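# What I learned running a one-day IT leadership event

My project was to help plan the Brindel Forum, a one-day meetup for people who run IT departments at mid-size companies, and then write up how the planning went.

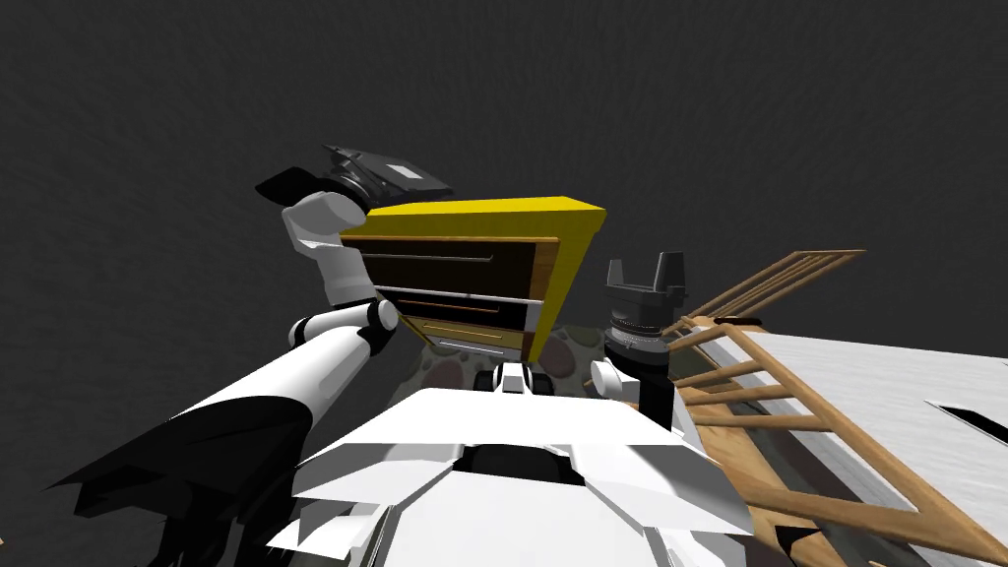
I joined when the date in April was already set, so my first job was the guest list. Solveig Granström, my supervisor, wanted 80 people in the room — big enough to feel busy, small enough that you could still find someone at lunch. I sent way too many emails (sorry, everyone at Akbari who got the same one twice!) and learned that a short note with the agenda pasted right in gets far more replies than a pretty attachment.

The budget was the hard part. We had 4000 dollars for food and printing, and the first catering quote ate nearly all of it. I swapped the hot lunch for sandwiches and kept the good coffee.

For the program I pushed for 7 short talks instead of three long ones, with 30 minutes of open discussion after lunch. Kjell Lie from Bravolow had the most popular slot, on moving old payroll systems to the cloud, and his questions ran well into the break.

If I did it again I'd book the second microphone early and put the sign-in table farther from the door — the line went right out into the hallway. The feedback forms are in Appendix B, and my email templates are in Appendix C.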